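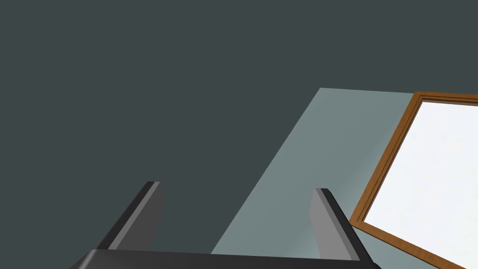
Neue Kompensatoren von Stetier: Ich war beim Werksbesuch dabei

7. März 2018

Wer hier öfter mitliest, weiß ja, dass ich für Rohrleitungen und alles, was dazwischen sitzt, eine kleine Schwäche habe. Als die Einladung von Stetier kam, habe ich also nicht lange überlegt und mich in den Zug nach Zornuston gesetzt (zweimal umsteigen, Kaffee mäßig, Aussicht prima). Der Hersteller stellt dort seine neue Baureihe von Gummikompensatoren vor, und die heißt Nernard. Fragt mich nicht, woher der Name kommt, im Werk wusste es auch keiner so recht.

Worum geht's? Um die gewellten Gummistücke mit Flanschen an beiden Enden, die man zwischen Pumpe und Leitung setzt, damit sich Wärmedehnung und kleine Fluchtungsfehler nicht gleich an der Verschraubung austoben. Stetier macht solche Teile schon lange, bisher aber vor allem für Heizungsanlagen in größeren Gebäuden. Mit Nernard will man jetzt auch an Kläranlagen und in die Lebensmittelindustrie liefern. Die Reihe startet mit zwölf Nennweiten, dazu gibt es 5 Gummimischungen zur Auswahl, darunter eine helle für Trinkwasser und eine ölbeständige, die schon in der Halle ziemlich kräftig roch!

Am meisten Spaß gemacht hat mir der Rundgang. Zuerst ging es an die Presse, in der die Bälge vulkanisiert werden. Der Schichtleiter dort hat mir erklärt, dass man beim alten Modell immer wieder Ärger mit dem Übergang vom Balg zum Dichtwulst hatte. Da liegt jetzt eine zusätzliche Gewebelage drin, und der Drahtring im Wulst ist anders gewickelt. Ich durfte ein aufgeschnittenes Muster in die Hand nehmen und habe, glaube ich, viel zu lange daran herumgebogen. Die Flansche sind drehbar, das wird alle freuen, die schon mal in einem engen Pumpenschacht lagen und das Lochbild einfach nicht zusammenbekommen haben.

Danach Prüfstand. Jeder Kompensator wird vor dem Versand mit Wasser abgedrückt, das war früher nur auf Wunsch so und hat extra gekostet. Jetzt ist es im Preis drin, samt Prüfzeugnis. Finde ich gut, auch wenn die Preise insgesamt etwas angezogen haben – genaue Zahlen wollte man mir noch nicht mitgeben, die Liste kommt erst zum Verkaufsstart im Juni.

Beim Mittagessen (Linsensuppe, sehr ordentlich) habe ich dann noch nach der Lieferzeit gefragt, bei Sondermaßen war die in der Vergangenheit ja so eine Sache. Standardgrößen sollen künftig ab Lager gehen, Sondermaße innerhalb von 40 Tagen. Ob das klappt, wenn im Sommer überall die Revisionen laufen, da bin ich mal gespannt. Für das Lager hat Stetier jedenfalls eine zweite Halle angemietet, gleich gegenüber vom Tor, und sieben neue Stellen sind ausgeschrieben, die meisten davon in der Fertigung.

Ein bisschen schade fand ich, dass es die Zugstangenbegrenzung vorerst nur für die größeren Nennweiten gibt. Gerade bei kleinen Pumpen, die ein bisschen wackelig aufgestellt sind, hätte ich sie gern gehabt. Man hat mir versprochen, das mitzunehmen. Wer noch Kompensatoren der alten Reihe verbaut hat, muss übrigens nichts umbauen: Baulängen und Lochkreise sind gleich geblieben, die neuen passen also in die alte Lücke.

Muster kann man sich über den Außendienst schicken lassen, das Datenblatt zu Nernard gibt es vorab auf Anfrage, bisher nur auf Deutsch. Ich habe mir einen Balg in der kleinsten Größe bestellt und baue ihn demnächst an meiner Pumpe im Keller ein. Wenn er drin ist, schreibe ich was dazu.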